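16 May 2022
Costume bench, Fotetham shop

Wig base for the band costume, second attempt. The first cap was cut from the Orkier stretch mesh and pulled short at the nape once the wefts were on. Recut today with the seam allowance moved to the crown. Herman Pangaribuan's head block is a size smaller than the wearer, so I padded it with felt before pinning. Should have done that the first time.

Wefts are the Wijaya synthetic, pink and the darker red. Stitched from the nape up, rows closer together at the back than on the sides. Ro-un wants the front to stand straight up under stage light, so the first 3 rows behind the hairline are sewn facing forward and then folded back over a strip of buckram. Folded rows hold better than teased ones. The teased test piece from last August had gone flat by the time we took it out of its box.

Steam setting: lowest notch, nozzle held off the fiber, one slow pass per section, then pinned until cold. On the higher notch the ends of the red went frizzy and I trimmed them off. The pink took the same heat without trouble. Different batch, possibly a different fiber. Label is no help.

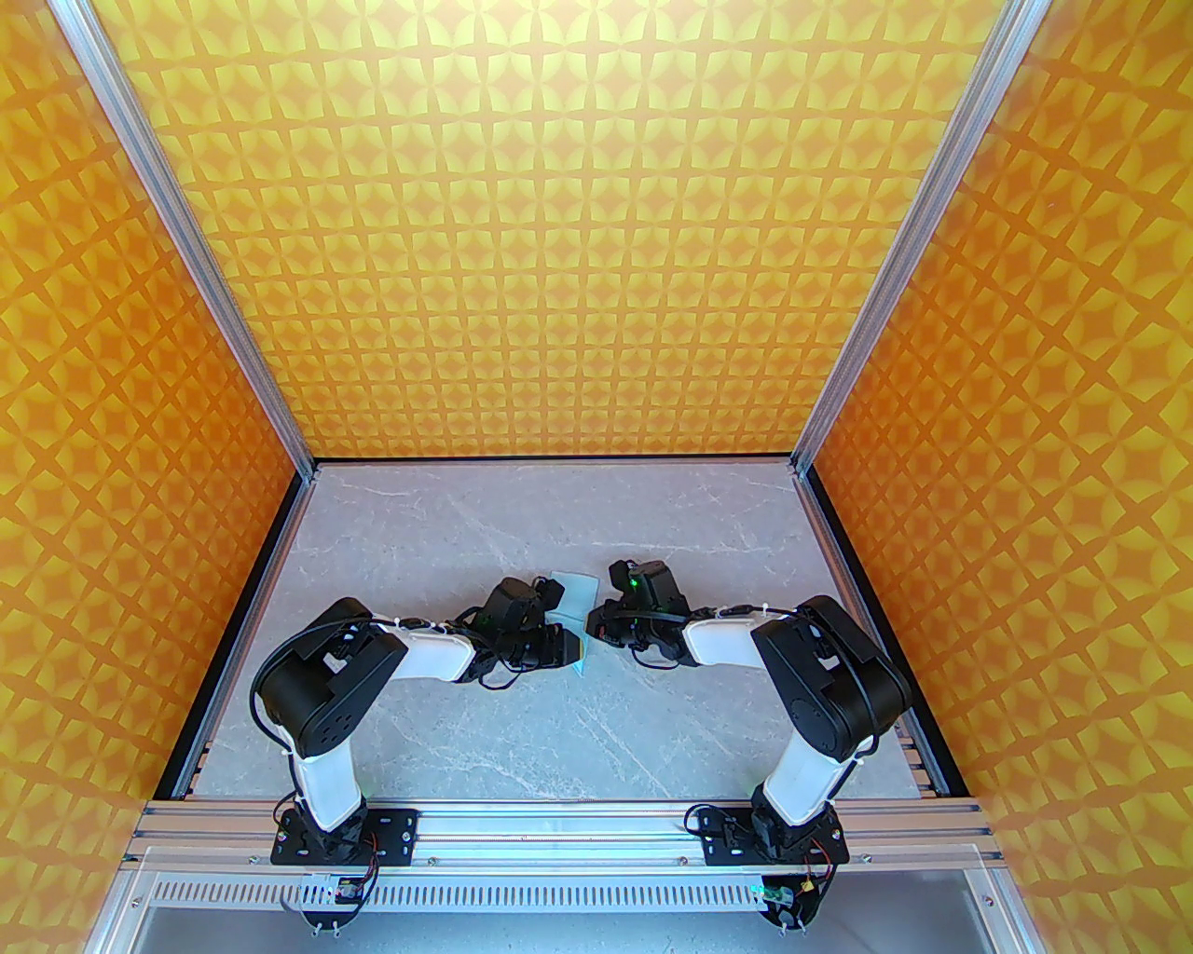 Can the face paint go on before the wig?
Paint goes on first, up to a finger's width below the hairline, and is powdered before the cap is pulled on. The last strip at the temples gets done with the wig in place.

Paint notes. The zigzag over the eye was laid out on a paper template from Ro-un Noh's sketch. Template shifts when held by hand, so it now has a notch that sits on the bridge of the nose. Water-based yellow over the pink base went muddy at the edge. Yellow directly on skin with the pink brought up to meet it was clean. Two thin coats, powder between.

Jacket: shoulder points are EVA foam, heat formed, sealed with 6 coats of diluted glue, silver on top. Left one cracked along the fold during the arm-raise test. Refilled with contact cement and flexed again, no new crack so far. Armhole still binds when the guitar strap is on. Let out the back seam before the next fitting.

Rokodeck stage wants all props tagged by costume number. Ours is 1826. Tag is sewn into the jacket lining, still to do on the wig and the boots.

To do:
Herman to look at the strap and the armhole together
Order more red weft, ask for the same batch
Second template for the left eye, reversed
Elastic at nape, try the narrower one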